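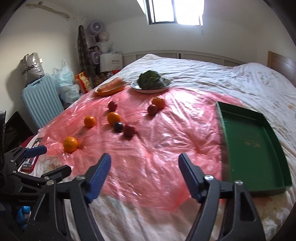 Konrad Stępień asks whether a Derano kart license gets you onto the grid at Venholm. It doesn't. You still sit the club's own test, 25 laps, and the fee isn't refunded if you fail.

Is the Wiko series really a path to Formula 4?
So the flyer claims. Of last season's 19 drivers, we could trace one who moved up.
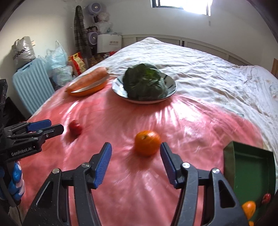
Cirilo Mendoza wrote in to say the coaching alone was worth the entry fee. Maybe. Ask how many hours you get before paying.

Minimum age?
8, with a parent's signature.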